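**Modura Fachbuch Hauswirtschaft und Service, Band 2**
Bearbeitung: Haruna Furukawa

# 9 Tischgerät: Form, Stand und Handhabung

Kapitel 8 behandelte Tischflächen und ihre Vorbereitung. Im Folgenden geht es um die Gegenstände, die auf diesen Flächen stehen oder liegen. Behandelt werden die Benennung der Formteile, die Standsicherheit, das Aufnehmen und Absetzen sowie die Ablage kleiner Teile. Werkstoffkunde und maschinelles Spülen folgen in späteren Kapiteln und werden nur so weit berührt, wie es für die Handhabung erforderlich ist.

## Lernziele

Nach Bearbeitung des Kapitels können Sie

- die Formteile eines Stielglases und eines bauchigen Gefäßes fachgerecht benennen,
- die Kippgefahr eines Gegenstandes anhand von Standfläche und Schwerpunktlage beurteilen,
- für eine gegebene Form eine geeignete Griffstelle auswählen,
- flache Kleinteile so ablegen, dass sie sicher wieder aufgenommen werden können.

## 9.1 Grundbegriffe

Als Tischgerät gelten in diesem Band alle beweglichen Gegenstände, die beim Eindecken, Servieren oder Abräumen auf die Tischfläche gelangen. Tischwäsche ist ausgenommen. Die Einteilung erfolgt nach der Form, unabhängig von Farbe, Dekor und Hersteller:

| Gruppe | Merkmal | Beispiele |
|---|---|---|
| A | Fuß und Stiel unter einem Hohlkörper | Weinglas, Sektglas |
| B | bauchiger Körper mit Verjüngung | Karaffe, Vase |
| C | flach, ohne eigene Standfläche | Teigschaber, Messer |
| D | flach, mit Standring | Teller, Untertasse |

Die Gruppen A und C verursachen im Unterricht erfahrungsgemäß die meisten Fehler. Gegenstände der Gruppe D werden in Abschnitt 9.6 gesondert behandelt.

Am Stielglas unterscheidet man von oben nach unten Mundrand, Kelch, Stiel und Fuß. Die Bezeichnung »Boden« ist beim Stielglas zu vermeiden, da sie sowohl den unteren Abschluss des Kelchs als auch die Unterseite des Fußes meinen kann. In der Produktreihe Ogbonna wird der Fuß im Katalog als »Platte« geführt. Für Prüfungsaufgaben gilt ausschließlich die Bezeichnung »Fuß«.

## 9.2 Standsicherheit

Ein Gegenstand steht stabil, solange das Lot durch seinen Schwerpunkt innerhalb der Standfläche liegt. Beim Stielglas ist die Standfläche durch den Umfang des Fußes begrenzt. Der Schwerpunkt liegt meist deutlich oberhalb der halben Stielhöhe und wandert beim Füllen weiter nach oben. Schon eine geringe Neigung kann deshalb ausreichen, um das Lot über die Kippkante hinauszuführen.

Der Kippwinkel α ergibt sich aus dem Halbmesser r der Standfläche und der Schwerpunkthöhe h:

tan α = r / h

Die Beziehung gilt für einen drehsymmetrischen, starren Körper auf ebener Unterlage. Bei gefüllten Gläsern ist der tatsächliche Winkel kleiner, weil sich die Flüssigkeit zur tieferen Seite verlagert.

Kritisch ist der Zustand zwischen Stehen und Tragen. Das Glas ist bereits geneigt, der Fuß befindet sich noch in der Nähe der Tischfläche, und das Gewicht wird im Wesentlichen an der Griffstelle aufgenommen. Abbildung 9.1 zeigt ein blaues Weinglas in einer solchen Lage auf einer grauen, marmoriert gemusterten Tischplatte. Zu beachten sind die Neigung des Kelchs und der Abstand des Fußes zur Platte.

**Abb. 9.1** Weinglas in Schräglage

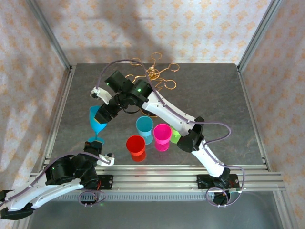 ## 9.3 Aufnehmen und Absetzen von Stielgläsern

Stielgläser werden am Stiel oder am unteren Kelchansatz gegriffen. Der Mundrand und die Innenseite des Kelchs bleiben unberührt. Beim Abräumen gilt dieselbe Regel wie beim Eindecken; ein Griff in den Kelch ist auch bei benutzten Gläsern unzulässig.

Die Griffkraft ist so zu wählen, dass das Glas nicht rutscht und die Wandung nicht unnötig belastet wird. Dünnwandige Kelche reagieren empfindlich auf punktförmigen Druck. Am Stiel ist der zulässige Druck höher, dafür führt dort eine seitliche Bewegung leichter zum Bruch.

Das Absetzen erfolgt in dieser Reihenfolge:

1. Abstellplatz festlegen und freihalten.
2. Glas in die Senkrechte bringen.
3. Absenken, bis der Fuß vollständig aufliegt.
4. Griff lösen und die Hand seitlich wegführen.

Wird Schritt 2 ausgelassen, trifft zuerst eine Kante des Fußes auf. Auf harten Platten entstehen dabei Ausbrüche, die oft erst beim Polieren auffallen. Gläser mit beschädigtem Fuß sind auszusondern, auch wenn der Mundrand einwandfrei ist.

Die Übungen sind auf eine Arbeitshöhe von 830 mm ausgelegt. Bei abweichender Tischhöhe ist der Abstellplatz so zu verlegen, dass der Unterarm beim Absetzen nicht auf der Tischkante aufliegt.

## 9.4 Bauchige Gefäße und flache Kleinteile

Bei bauchigen Gefäßen nimmt der Durchmesser zum Hals hin ab. Der Hals bietet eine schmale, gut umschließbare Griffstelle. Leere Gefäße bis 500 g dürfen einhändig am Hals getragen werden. Bei größerer Masse sowie bei jedem gefüllten Gefäß ist der Körper mit der zweiten Hand zu unterstützen. Liegt ein bauchiger Gegenstand auf der Seite, so ist vor dem Aufnehmen zu prüfen, in welche Richtung er wegrollen kann.

Flache Kleinteile der Gruppe C besitzen keine Standfläche. Hochkant halten sie sich nur, solange sie geführt oder geklemmt werden. Die beiden breiten Seiten dienen als Griffflächen. Ein Griff über die Schmalseiten führt leicht zum Verdrehen des Teils.

Die Formen B und C treten oft nebeneinander und in gleicher Farbe auf, etwa bei einheitlich gefärbten Serien wie Drilleck. Die Zuordnung darf daher nicht nach der Farbe erfolgen. In Abbildung 9.2 sind ein schmales, flaches Kunststoffteil mit gerundeter Spitze und ein großer bauchiger Gegenstand, der sich zu einem Hals verjüngt, im selben kräftigen Rotorange zu sehen. Das flache Teil ist zwischen zwei Greiferbacken gefasst.

Für den Umgang mit beiden Formen auf engem Raum gilt:

- Das flache Teil wird zuerst aufgenommen, sofern es frei zugänglich ist.

**Abb. 9.2** Flache und bauchige Form in gleicher Farbe

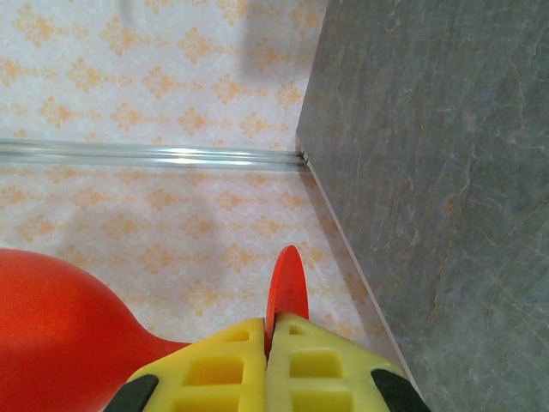 - Das bauchige Gefäß wird beim Aufnehmen des flachen Teils nicht als Widerlager benutzt.
- Flache Teile werden auf einer Breitseite abgelegt, die Spitze weist von der Tischkante weg.
- Zwischen Ablageort und nächstem Gefäß bleibt genügend Raum für die greifende Hand.

Für Teile mit Schneide gelten zusätzlich die Bestimmungen aus Abschnitt 9.7.

## 9.5 Aufgaben zur Wiederholung

1. Skizzieren Sie ein Stielglas und beschriften Sie die vier Formteile.
2. Ein Glas hat einen Fußhalbmesser von 35 mm und eine Schwerpunkthöhe von 105 mm. Berechnen Sie den Kippwinkel im leeren Zustand.
3. Begründen Sie, weshalb der berechnete Wert für ein gefülltes Glas nicht übernommen werden darf.
4. Ordnen Sie die Teile des Übungskastens Zorkside den Gruppen A bis D zu und geben Sie jeweils eine Griffstelle an.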